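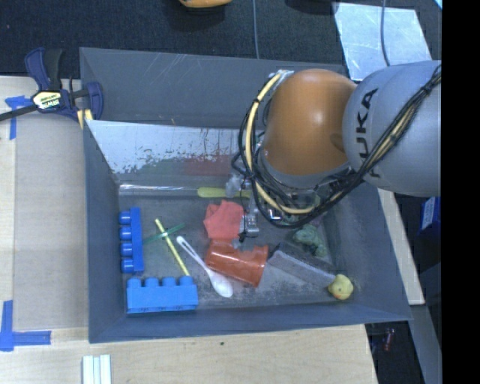
Figure 3

What decides how long a clay roof tile lasts on the coast? The amount of water the tile takes up in its first wet season matters more than its thickness or its colour.

3.2 Water uptake in salvaged tiles

The tiles came from two sources. The first was a row of terrace houses at Drurnorville, roofed in 1861 and stripped in July ahead of repairs. The second was a farm shed at Mandagi, 28 km inland, where the same pattern of tile had been laid over open battens. We took 46 whole tiles in all and rejected any with a crack longer than 25 mm.

Each tile was brushed, dried to constant mass and weighed. It was then stood on edge in tap water to half its height and weighed again at set intervals. Uptake is given as a percentage of dry mass. Tiles that still carried lichen were tested as found, as scrubbing them would have opened the surface and raised the result.

Coastal tiles took up more water than inland tiles at every interval. The gap was widest in the first hour and narrowed after that. Within the coastal group, tiles from the seaward slope were the most porous, and their lower edges had a soft, flaking skin up to 4 mm deep. The inland tiles showed no flaking, although several had worn nibs where they had rocked on the battens.

Salt is the likely cause. Washings from the seaward tiles left a white residue on drying, and those from Mandagi left very little. Firing may also play a part. Tiles with a grey core were weaker along the tail than those fired red throughout, and both kinds occurred on the same roof. We could not match either kind to a particular kiln, although the stamp on the Drurnorville tiles is the one listed for the Trultent works.

The method has one clear limit. Tiles that had already failed and been replaced were not available, so the coastal results favour the better survivors. Section 3.3 treats frost damage separately.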